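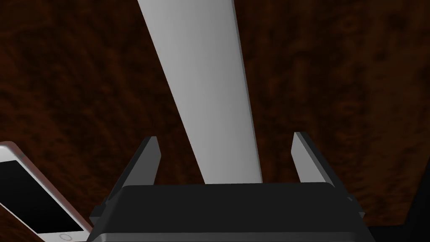 A white smartphone on a dark wooden surface.

The border between Pulano and Preltia is 188 kilometers long, and 40 of those kilometers have never been marked on the ground. Lucienne Gilbert has advised the joint boundary commission for six years. We spoke on March 24, 2021, two months after the January round of talks ended without a signed map.

The dispute, she says, is mostly a matter of wording. The old treaty places the line along "the main channel" of the river, and the river has two. "Pulano measures by depth, Preltia by volume of flow. Both methods are accepted practice. In the dry season they give the same answer, and in the wet season they don't."

Between the two channels lies a strip of grazing land with 300 registered households. Most pay taxes to Pulano but send their children to school in Preltia. Gilbert wants their status settled before any markers are placed. "If you fix the line first, the residency rules get written in a hurry. I would take them in the other order."

Kálmán Szalai, who leads the survey team, has proposed one marker every 1000 meters on dry ground and reference posts on both banks elsewhere. Gilbert supports the spacing but questions the posts. "A reference post needs an agreed formula behind it - distance, bearing, date of measurement. At the moment we have two formulas."

Funding is the nearer problem. The survey budget covers one more field season, and neither government has committed money beyond it. Gilbert expects the text on residency to go to both capitals first. "The lawyers have a draft. It is short, and two of its articles are still in brackets."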